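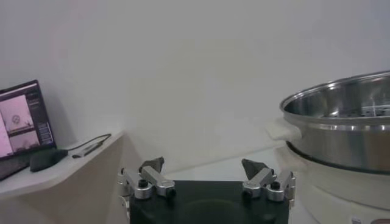 List: Prollau manipulation data, participating sites
Subject: Re: Kitchen tasks, second collection period — queries from the Vaten site
From: Thandeka Makhubela
To: all site leads and operators

Dear colleagues,

Pravesh Visser wrote to the list this morning with four queries on behalf of the Vaten site. As the same points have been put to me separately by Fukbridge, I am replying to everyone. His message is quoted in full and my replies follow in the same order. Please treat them as part of the collection guide until the revised version is issued in November.

Pravesh Visser wrote:

> Dear Thandeka,
>
> The Vaten site has now completed the first block of the cooker tasks and has uploaded 352 episodes to the shared store. Before we begin the second block we would be grateful for a ruling on the following.
>
> 1. The guide states that each episode should begin "with the gripper open and clear of all objects." Two of our operators start well back from the cooker, and one starts with a fingertip close to the pot handle. Both seem to satisfy the wording. Should we fix a single starting position?
>
> 2. Our operators keep the laptop with the camera views on the white shelf beside the work area. It is therefore visible in the wrist view at the start of many episodes. The guide says that "items not related to the task should be removed from the work area." Does this apply to the laptop, the mouse and the cable? Moving them would mean that the operator could no longer see the camera views from the usual position.
>
> 3. We have been discarding every episode in which the first attempt to take hold of the handle misses, even where the operator recovers and completes the task. This has cost us a good many otherwise sound recordings. Please confirm whether this is what you intend.
>
> 4. The written instruction attached to each episode is at present the same sentence throughout. Ndlovu told us at the last call that they vary theirs. We would like to know which practice is correct, as we would prefer not to relabel later.
>
> We have one operator available in the mornings and two after 2 p.m., and expect to be able to resume as soon as we have your answers.
>
> With kind regards,
> Pravesh Visser
> Site lead, Vaten

1. Starting position

Please do not fix a single starting position. The first policy we trained on the spring recordings performed acceptably when the arm began where the operators had always placed it, and poorly when it began a short distance to either side. The range of starting positions in the new set is intended to correct this. Operators should change the position of the arm between episodes, including its height and its angle to the table, and should not return to a favorite spot.

A start close to the handle is acceptable provided that the fingertips are open, are not touching anything, and have nothing between them. We ask only that such starts make up no more than 25 percent of any block. An episode that begins with the fingers already around the handle must be marked as invalid, as it contains no approach for the system to learn from.

2. Laptop and other items in view

The laptop, the mouse and the cable may remain on the shelf. The sentence in the guide was meant to cover the tabletop between the shelf and the cooker, where a stray item could be struck by the arm or mistaken for part of the task. I accept that it was not well worded and it will be changed.

Two conditions apply. First, the laptop should not stay in precisely the same place for an entire block. Please move it along the shelf a little at the start of each session — a hand's width is enough — so that the system does not learn to find the cooker by its distance from the screen. Second, the operator should close any window showing personal mail or messages before recording begins. The camera views and the recording panel are permitted. Small text on a screen is seldom readable at the resolution we store, but we do not wish to depend on that.

USB adapters and similar small parts may stay on the shelf. They should not be left on the tabletop.

3. Missed grasps and recoveries

Episodes with a missed first attempt should be kept if the operator recovers without outside help and the task is then completed. Please mark them "recovered" in the outcome field. They are of real use to us, and I regret that the earlier instruction was understood otherwise. If the discarded recordings are still on the local drive at Vaten, kindly restore them and upload them as a separate folder.

The following should still be discarded:

Episodes in which a person reaches into the work area while the arm is moving.
Episodes in which the cooker base is dragged or tipped.
Episodes in which either camera view freezes for more than one second.

I remind all sites that the cooker must be unplugged and the pot empty of water for the whole of this collection period. The removable steamer tray may be left in or taken out, and we would like to see both. Polished steel gives very different highlights under different lamps, and the spring set was recorded almost entirely under one ceiling light. Sites with a window or a second lamp are asked to make use of it.

4. Written instructions

Ndlovu's practice is the correct one. Each block should use at least five wordings of the same instruction, written by different members of staff where possible. "Take hold of the pot by its white handle" and "grip the handle on the left side of the pot" are both suitable. Please avoid wordings that name a maker or a model, and avoid "left" and "right" unless they have been checked against the wrist view. Vaten need not relabel the first block, which we shall handle centrally.

Targets

The target for this period remains 2,000 accepted episodes across the four sites. Ndlovu has submitted 576, and Vaten's figure is given above. Prollau and Fukbridge are asked to send me their current totals, with recovered episodes listed apart from the rest.

Any further queries should be sent to the list and not to me alone, in order that all sites receive the same answer.

Yours sincerely,
Thandeka Makhubela
Data coordination, Prollau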